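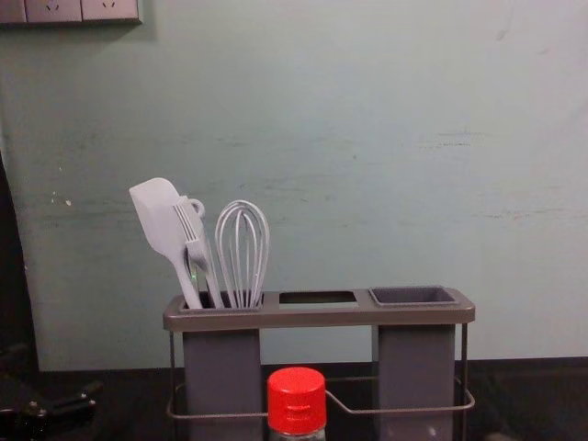

Week 4: Storage and drainage in the small kitchen

Domestic Design, second term. Notes by Séverine Lefèvre

Reading before the class: the Petance handout on kitchen layouts, first half only. The second half is for February.

1. Where we left off

Last week covered the sink, the cooker and the cold store, and the walking distance between them. This week is about the things that have to live near those points and how they are kept. The exercise at the end counts towards the folder.

2. First reach and second reach

First reach is anything you can pick up while standing at a work point without bending, stretching or opening a door. Second reach needs one movement: a drawer, a cupboard door, a lifted lid. Most small kitchens have too much in first reach. The worktop fills up and the cook ends up chopping on a strip 200 mm wide.

A rule for your drawings: an item goes in first reach if it is used at most meals. Everything else goes in second reach or further away. Spoons, a knife and a chopping board normally pass. A cake tin does not.

3. Upright storage

Storing long tools on end saves worktop area and costs height. Check what is above before you draw it in. A holder under a low wall cupboard is awkward, as a long spoon has to be tilted to get it out.

Divided holders keep handles apart and make it easier to find things. Compartments that lift out are easier to wash. Narrow, deep ones are hard to clean at the bottom, where crumbs and water collect.

4. Drainage

Wet tools need air at both ends. The usual choices are:

- holes in the base, with a drip tray below
- an open wire base standing on the drainer
- a solid cup, emptied and wiped by hand

The first two belong beside the sink. The third can go anywhere, provided that things are dried before they are put away. Mark on your plan which type you have assumed.

5. Two case kitchens

Treken flat. Single wall, one window, sink at the far end from the door. The tenant cooks every evening and has no drawers. Look at how the shelf over the sink is used.

Poulain house. Galley plan with a through route to the garden. The storage is generous but nearly all of it is on the side away from the cooker. The owners' budget for changes was 4000, fitting included, which ruled out moving the sink.

Compare the two plans on the same sheet and at the same scale. We will discuss them in the seminar, so bring a printed copy.

6. Exercise

List 16 items from a kitchen you know. For each, give the work point where it is used, how often, and its present place. Mark it first or second reach. Then draw a revised plan and move no more than 4 of them.

Work in pencil. Plulico plan paper is available from the studio desk, or use your own squared paper.

Hand in at the start of the next seminar, with your name on every sheet.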